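Velton Scene Pack 4, reviewed for sim-to-real assembly work

The Velton pack is sold as a ready-made simulated workcell for people training insertion and placement policies. We licensed it to test one claim on the product page: that policies trained under its randomization schedule need no fine-tuning on real hardware. Our test covered connector seating only. Readers interested in bin picking or mobile bases will find little of use in this review.

Installation was uneventful. The pack loads into the Jorkora simulator as a set of scene files plus a Python module that controls randomization of lighting, surface texture, friction, joint damping and actuation delay. The module exposes every range as a plain config value, with one exception. Contact stiffness is set inside a compiled library and can only be scaled, which made our system identification step longer than it should have been. The manual mentions the scaling factor in a footnote and gives no units.

Our baseline was the Cheung scene set, which we have used since last July. Both were run with the same policy architecture, the same reward terms and the same training budget on a single workstation. We trained 12 seeds per condition and evaluated each on the physical cell with 35 insertion attempts, connector pose drawn from a fixed list so that all conditions saw the same starts.
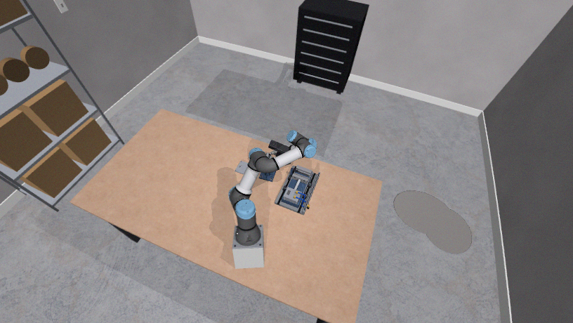 The clutter in the room is static by default. Background objects can be moved or retextured, but the module treats this as a separate option and leaves it off. With a wrist camera this had no measurable effect on our success rate. With a fixed external camera it mattered a great deal: policies trained with the default room failed on most real attempts, and enabling background randomization recovered nearly all of the loss. Anyone using an external view should turn it on before the first run.

On the main claim, the result is mixed. Policies trained in the Velton scenes transferred without fine-tuning more often than those from the Cheung set, and the spread between seeds was smaller. The gain came almost entirely from the delay model. When we fixed actuation delay at its mean value, the two packs could not be separated statistically. Texture randomization – the feature given the most space in the marketing material – contributed nothing we could detect with the wrist camera.

Failures were concentrated in the last 4 mm of travel. The simulated connector slides into its seat with less resistance than the real one, and policies learn to approach at a slight tilt that jams on hardware. Raising the stiffness scale reduced this but slowed the simulation by about 6 percent. Fedar's contact plugin handles the same case better, although it does not load alongside the Velton module in the current release.

Rendering quality is adequate. Shadows are soft and consistent, and frame times held steady over long runs. Physics resets were less reliable. On occasional resets the arm started with a small residual joint velocity, which we traced to the order in which states are cleared. A two-line patch fixed it. We reported the fault on 24th March and had not received a reply when this was written.

Documentation covers the scene files well and the randomization module poorly. Default ranges are listed without sources, so there is no way to tell which were measured and which were guessed. The sample training script runs as shipped.

We would buy the pack again for the delay model alone. Groups that already model actuation delay in their own code should stay with what they have and wait for a release that opens up the contact parameters.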